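Gravel at Nullthorpe

8/2/24

I entered the Nullthorpe gravel ride mostly to have something in the diary after a lazy few months. It's 113 km, nearly all of it on forestry roads, with one long climb and a river crossing the organisers describe as "ankle deep". It was knee deep.

We rolled out of the showgrounds in a big bunch and stayed together as far as the Drerari turnoff, where the tar ends. After that it broke up quickly. I let the front group go and settled in with three riders from Ignacio who were keeping a steady pace and taking fair turns. The surface was better than I'd been told, apart from a stretch of corrugations before the first feed stop that shook my back light off. I went back for it and then had to chase.

The climb is 11 km and never very steep. I rode it in my second-lowest gear and ate a jam sandwich on the flat bit. My legs were fine at the top and not so fine 20 km later, when the wind came round and the last of the Ignacio group dropped me. I did the rest on my own – a long drag past the Plidberg quarry, then back along the rail trail to the finish.

I ran 40s at a lower pressure than usual and had no punctures. I'd use the same tyres again but take a second bottle, as the last feed stop was out of water when I got there.
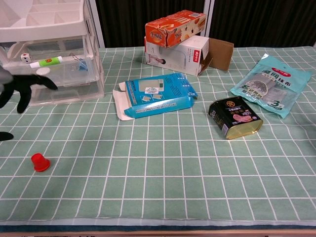
Next rides

There's a shorter one out of Plidberg in June, and I've put my name down. The course is mostly farm tracks, so it will depend on the rain. Before then I need a new chain, a better mount for that light and a few longer weekend rides in the hills. Entries for Nullthorpe next year haven't opened yet.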